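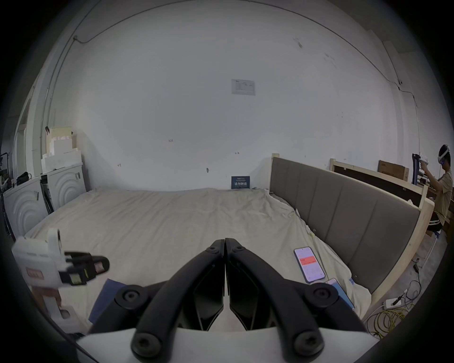 How long should a guesthouse expect a mid-priced sheet set to stay in service?

With weekly laundering, the Tundmont percale set reviewed on this page remained fit for guest use through 187 wash cycles. The fitted sheet reached that point with thinning at two corners, and the flat sheet had no faults that required repair.

Scope of the review

The Gutcombe Lodging Office maintains bedding for furnished rooms let by the week and by the month. The office reviews any product it intends to buy in quantity. The Tundmont set was placed in 14 rooms and compared with the Uker cotton-blend set, which had been the standard purchase until then. Both were bought at the regular price. Neither supplier was told of the review.

Fabric and fit

The Tundmont set is plain-weave cotton, sold in white, off-white and gray. It feels crisp when new and softens after the first several washes. Guests who are used to a smooth, heavier sheet may find it thin. The fitted sheet has elastic on all four sides and held well on mattresses of ordinary depth. On the two deepest mattresses in the building it came loose at the foot, and the housekeeping staff asked that these rooms be supplied with the extra-deep size.

Percale wrinkles. This was the most frequent remark on the comment cards, and buyers should accept it before ordering. Sheets taken from the dryer while slightly damp and put straight on the bed looked acceptable by the afternoon. Sheets left in the basket overnight did not, and ironing a full set took longer than the office can allow between guests.
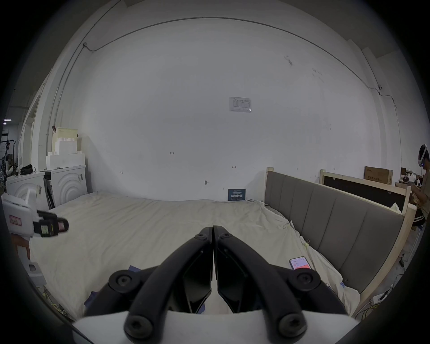
The Uker set performed better on this point. It came out of the dryer nearly flat and needed no pressing. It was also warmer, and in August several guests asked for a lighter sheet. Small pills appeared on the Uker pillowcases well before the Tundmont cases showed any wear, and the office withdrew a number of them early for that reason.

Laundering

All sets were washed warm with an unscented detergent and dried on medium heat. Chlorine bleach was not used. The Tundmont flat sheet shrank slightly in length during the first wash and then held its size. Stains from coffee and sunscreen came out with ordinary pretreatment. Hanyu Fang, who supervises the laundry room, reported that the Tundmont sheets dried faster than the Uker sheets in the same machine – a useful saving on days when several rooms turn over before 3 p.m.

Price and supply

The office ordered through Han, a regional linen dealer. The delivery was complete except for one pillowcase, which was replaced without charge. Single replacement pieces can be ordered, so a torn fitted sheet does not mean buying another full set. The Uker range is sold only in sets.

Finding

The Tundmont percale set is approved for general use in the office's rooms. The Uker set may still be ordered for winter lets on request. Rooms with deep mattresses should receive the extra-deep fitted sheet, ordered separately and marked at the hem with the room number.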